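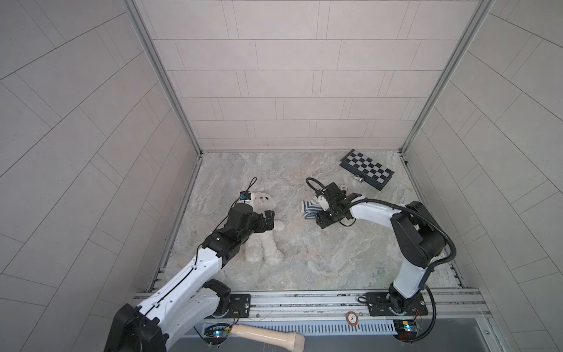 Packing up the spare room

23/10/2024

We have until the end of the month to be out, and I started with the spare room because it is the one I have been avoiding since July. It holds 47 boxes from the last move. Five of them had never been opened.

The first was all paper. Rent receipts from Heltau, the manual for an Alletti coffee maker we gave away, and a bill from Tondier for 1215 that I am fairly sure I paid. I kept the bill and threw out the manual.

The books took longer. I made two piles, keep and sell, and then moved half of the sell pile back. Spyros Tsakiris came by with his van and took four bags to the Stefanou shop, which still buys paperbacks if the spines are good. He also took the floor lamp – I had forgotten I promised it to him.

Clothes were easy. If I had to try it on to know, it went.

The soft toys are the part I have no system for. The kids say they don't care, then ask where a certain one is two years later. For now they get their own box with a label on all four sides, and it goes in the car with us.

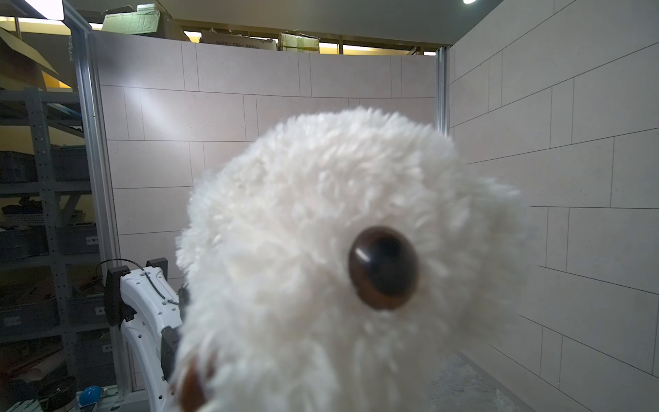
White fur, brown eye.

Next is the kitchen. I plan to leave out two pans, the kettle and enough plates for a week, and wrap everything else in towels. If anyone nearby has clean boxes with lids, leave a comment and I will come and get them. The tall cupboard has to be emptied first, and the key to it is in one of the boxes I taped shut yesterday.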